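The basket that stays on the table

By Ruairí Scanlon

Ask Mahtab Asadi what she'd save from her kitchen in a flood and she doesn't mention the good knives. She points at the bread basket. It's woven, it's orange, and it cost less than a sandwich from a market stall in Lerport. She has owned it for 12 years and it has held rolls, lemons, garlic, unpaid bills and, for one long January, a colony of green tomatoes that refused to ripen.

I love this sort of thing. For most of my working life I've written about expensive kitchens, the kind with stone benchtops and a tap that does four jobs, and the colour people remember afterwards is nearly always the colour of something cheap. A tea towel. A jug. One of these baskets, with its rolled rim and its sides leaning outward, glowing away on a white table with a single piece of red fruit for company. 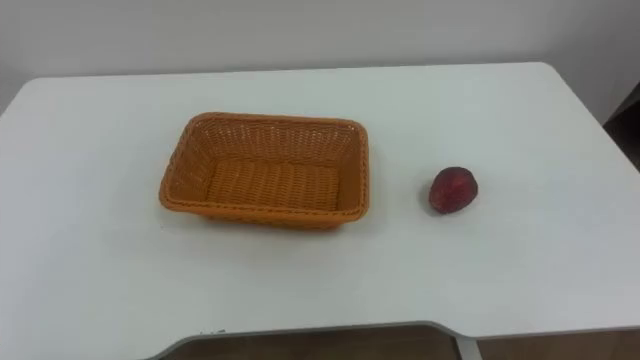

What to look for

Start with the rim. Takumi Mizuno has sold kitchenware at Wisteleck for years and he runs his thumb around every basket before he'll put it on the shelf. A thick rim keeps its shape when you grab one end with a full load (and everybody grabs one end). He also likes a base that sits flat, and he'll press the corners to check. If it rocks in the shop it will rock at home.

Then there's the flare. Straight sides look smart, but sloping sides let you see what's at the bottom, and with fruit that matters enormously. I've lost whole peaches to deep bowls. A wide, shallow basket puts the soft one where you'll notice it at breakfast and eat it over the sink.

The weave matters as well. An open pattern lets air move past the fruit, and a closer one catches crumbs, so plenty of people keep one of each and never mix them up. I mix mine up constantly. Araceli Ponce lines hers with a cloth for bread and takes the cloth out for plums, and she gets through the season with one basket and 60 jars of jam in the cupboard. I've tasted the jam. It's superb!

As for colour, be brave. White kitchens are lovely to clean and a bit chilly to sit in, and a warm amber or tan does more for them than another pot plant. Put something deep red beside it, an apple or a plum or a nectarine, and leave the rest of the table alone for an hour. You'll find yourself walking past just to look.

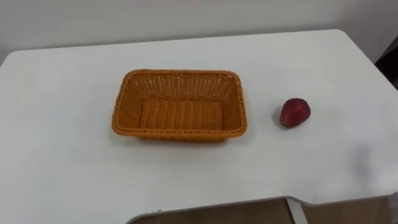
Cleaning is easy if you don't let it go. Mine is plastic, so I use lukewarm water, a drop of detergent and an old toothbrush for the corners, then stand it upside down on the rack overnight. Natural cane wants a gentler hand: a damp cloth, a good airing and no soaking. Mahtab takes hers outside and bangs it on the back step, and after 12 years I'm not going to argue with her method.

She does have a spare now, a brown one her sister brought over last summer. It lives on top of the fridge with the batteries in it.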